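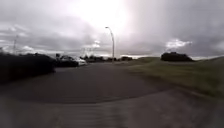

Figure 1. Road with a street lamp under a cloudy sky.

Street Lighting and Evening Walking in Kinano
Student project report, March 2019

1. Introduction
The town of Kinano has 2,588 inhabitants and most of them live close to the main road. In winter the children come home from school when it is already dark. Our project asked a simple question: do people choose their way home by the light, or by the distance?

2. Method
We prepared a paper questionnaire with 20 questions and gave it out in two neighborhoods, Sarmiento and Purnasine. We received 306 answers. Eleven were not complete and we did not use them. We also walked each street after sunset and marked on a map the lamps which did not work.

3. Results
In Sarmiento the lamps stand close together, and most people told us that they take the shortest way. In Purnasine the answers were different. Many older persons wrote that they make a longer walk through Clullus Street, where the shops stay open and give light to the sidewalk. Young people did not mention the light so often, but they complained about the speed of the cars.

4. Problems
The first version of question 7 was not clear. Some people understood "dark" as "dangerous," so we had to write it again and repeat this part in Purnasine. We did not ask in August, when the evenings are long, and therefore our results are valid only for the winter months.

5. Further work
We would like to compare the map with the repair list of the town. The office has promised us a copy, but we did not receive it before the end of the course.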